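FOR IMMEDIATE RELEASE
Friday, October 9, 2020

URNMONT PLAYHOUSE TO PERFORM A COMEDY FOR 50 PEOPLE, ON PURPOSE

URNMONT -- The Urnmont Playhouse will reopen its small stage with "The Understudies," a new comedy by Leopoldo Nava in which the lead actor never arrives and the play goes ahead anyway. The company knows the feeling. Its summer opening was called off in July, with the set built and the programs printed.

The house normally holds 366. For this run it will hold 50, spaced so generously that latecomers may need directions. The cast is down to 2, Aníbal Mota and Leobardo Zavala, who between them play 18 parts, among them a mayor, both his wives and a disappointed horse.
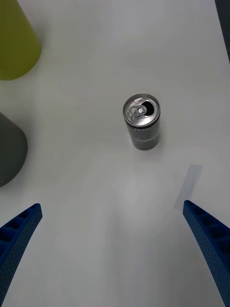
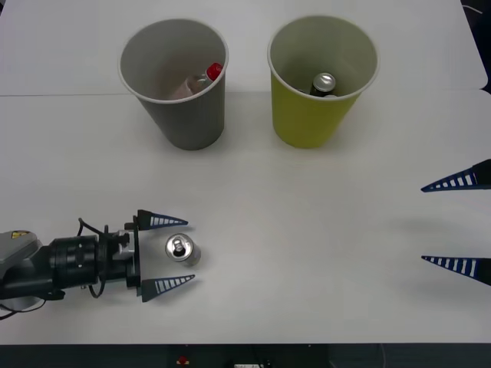
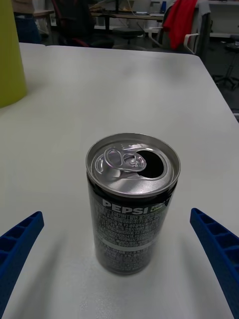 Asked whether two actors could carry the evening, Hermenegildo Nava replied that he had seen larger casts carry a good deal less, and that the horse alone was worth the ticket.

Melquiades Ledesma directs. Rehearsals have been held with the doors open and coats on, and the second act has become noticeably brisker as a result.

The play runs 80 minutes with no intermission. The lobby bar stays closed -- patrons who come mainly for the lobby bar will be missed. Tickets are sold in advance only, through the playhouse box office. Masks are required in all seats, including the good ones.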